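Bandum opens Ratari, a simulated manipulation set gathered for learning systems

ADTHORPE, May — Bandum has released Ratari, a collection of simulated grasping and handling episodes intended for training and testing robot control policies. The set was gathered at the company's Adthorpe office over the past year, with rendering and storage handled by its second site in Lund. It is available to research groups under a non-commercial licence and to firms under separate terms.

Ratari contains 400 hours of episodes, divided into 40 task families. Each family covers one kind of handling problem, such as picking a single item from a group of mixed items, moving a long thin item past an obstacle, or placing a block against an edge. Every episode was driven by a person using a hand controller. The operator's commands are stored alongside the joint positions, the gripper opening, the contact forces reported by the simulator and the rendered views.

Episodes were gathered in simulation for two reasons. The first is that the true position of each item is known at every step, so labels do not have to be added by hand. The second is that a session can be replayed with changed lighting, surface patterns or friction values while the operator's commands stay the same. Replays are marked as such in the index and are not counted in the 400 hours.

Operators worked in sessions of 70 minutes. A session began with a short calibration routine, in which the operator opened and closed the gripper and moved the wrist through its full range. If the delay between command and movement went above the set limit, the session was stopped and the controller link was restarted. Sessions with an unresolved delay were removed before release.

Failed attempts have been kept. An episode in which an item is dropped, pushed out of reach or gripped at the wrong point is stored with the same fields as a successful one and carries a result code. Earlier internal sets held successful attempts only, and policies trained on them tended to repeat a missed grasp without changing their approach. In Ratari, the operator was asked to recover from an error where this was possible, and the start of the recovery is marked in the record.

Item placement was varied by a script before each episode. Items may lie on their own, rest against each other or overlap, and the surfaces beneath them range from plain colours to printed patterns and lettering. The script draws on a shared library of shapes and surface images, and the seed used for each layout is stored so that the layout can be rebuilt exactly.

Two views are supplied for each episode. One is fixed above the working area. The other is attached to the wrist and looks along the gripper fingers.

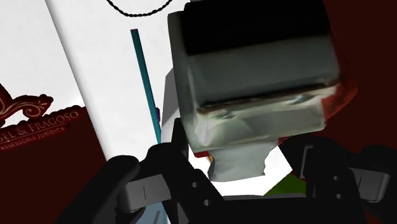
Wrist views are supplied at the same rate as the joint data, with no frames dropped. Large items can hide much of the working area when they are close to the fingers, and users who need a full record of item positions should read them from the state file. The fixed view may also be used for this purpose, although the arm will at times block part of it.

The release is split into training, validation and test parts. The split is made by layout, so that no layout seed appears in more than one part. Four task families have been left out of the training part altogether and are found only in the test part — these are intended for checking how a policy behaves on a problem it has not met before.

A reader for the file format is supplied with the set, together with a replay tool that runs on an ordinary desktop machine. The replay tool can step through an episode, show the operator's commands against the measured movement, and export selected sections. Checksums are listed for every file.

Known limits are set out in the accompanying notes. Soft items are modelled coarsely and should not be used to judge performance on cloth or food packaging. Friction is constant across each item. Cords and chains are made of short rigid links and may show small gaps when pulled tight.

Version 2 is in preparation at Adthorpe and will add episodes with two arms. The file layout will not change, and existing readers will continue to work with the new version.

About Bandum
Bandum develops control software and training data for robotic handling. The company has offices in Adthorpe and Lund.

Requests for access, licence terms and technical notes should be sent to the Ratari desk at Bandum's Adthorpe office.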